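Okbridge reading room gets its business shelves back in order

The small reading room on the upper floor of the Okbridge community building has reopened its business and trade section after a good long sort-out, and regulars who climbed the stairs this October were pleased to find that they could put their hands on a book again without emptying half the shelf first.

The section had grown in the friendliest possible way, which is to say that people kept giving it things. A box would come from somebody moving to a smaller place, and then a bag from somebody's office, and in between them the odd single volume left on the desk with a note tucked inside (the notes have all been kept, by the way, and are in a folder by the door if you would like to read them). By the end of summer there were 287 books in a section first laid out for far fewer, and the marketing titles had wandered in among the cookbooks and the bus timetables.

Arsalan Malik, who looks after the reading room, decided that the whole lot should come off the shelves and go back on again in a sensible order, with the books standing upright and the spines where a person can read them. "I wanted somebody to be able to walk in with ten minutes to spare and leave with the right book," he said. "Before, you could spend the ten minutes just getting to the back row."

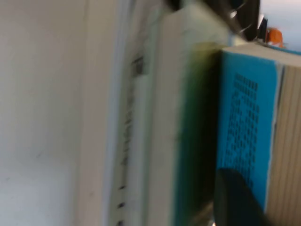 Does a book have to be in English to be accepted for the business section?
Books in any language are welcome, and they are shelved by subject, so a Chinese or Spanish title on retail will sit right alongside the English ones.

That mixing of languages was one of the things readers asked for, and it has already made for some happy browsing. Okbridge has a good many families who read in two languages or more, and Malik said that parents and grown children often come up together, one looking for the translation and the other for the original, and end up sharing a table for the rest of the afternoon.

Shelf space came from two places. Trillo, the stationery shop across the street, passed along a bookcase it no longer needed, and the old magazine rack was moved out to the landing, where it gets more visitors than it ever did inside. The books now fill 8 shelves, beginning with accounting nearest the window and running along through shopkeeping, advertising and company histories to a cheerful stretch at the end for books on starting something of your own.

The company histories have turned out to be the favorites so far. Readers seem to enjoy finding out how an everyday thing, a razor or a pair of glasses, came to be sold the way it is, and those books go out quickly and come back with bus tickets and grocery lists still marking the pages. One title that has been passed from hand to hand is the Chinese edition of "Billion Dollar Brand Club," a book on Dollar Shave Club, Warby Parker and other companies that changed how people shop.

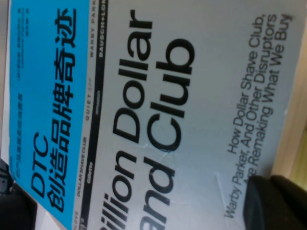

Malik hopes to build a reading evening around books of that kind, with a different company or trade each time and plenty of room for people to bring in stories from their own working lives. The first evening will be held at 7 p.m. in the reading room, with coffee from the Caldeira bakery, and a second is planned at the Wotley branch if enough people put their names on the list downstairs.

Books may be borrowed for three weeks. Donations are being taken again at the front desk, one bag at a time, please, and anything that doesn't fit the section will be offered to the other reading rooms before the end of the season.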